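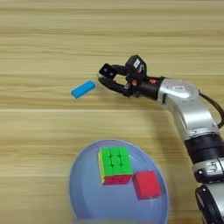

Blue block on a wooden tabletop.

Search this manual
Enter keyword or part no. Go

5. Checking the brake fluid (Drukard 235 and 279)

The Urkbridge service book tells you to change the fluid every 2 years whatever state it is in. We have our doubts about a fixed date, but the warranty depends on it, so keep the receipt.

1. Park on level ground and leave the engine off.

2. Wipe the reservoir cap and the area round it before opening. Grit in the fluid is worse than old fluid.

3. Read the level through the side of the reservoir. It should sit between MIN and MAX.

4. If it is low, look at the pads first. Worn pads drop the level, and topping up only hides this.

5. Dip a Zuta test strip for 5 seconds and compare it with the chart on the tub.

Note: Strips from an old tub read high. Before you pay for a fluid change on the strength of one strip, try another from a fresh tub. The pen testers sold at till counters are no better in our view, whatever the packet claims.

6. Refit the cap by hand until it clicks.

CAUTION: Brake fluid strips paint. Rinse spills with plenty of water at once.

CAUTION: Do not drive if the pedal sinks under steady pressure. A "self-sealing" additive will not cure this.

Note: The Hồ conversion kit has its own reservoir and the marks are on the rear face. The kit leaflet says no checks are needed. Check it anyway.

Revised 2017-10-23

Contact the parts desk | © Urkbridge Motor Manuals | Back to top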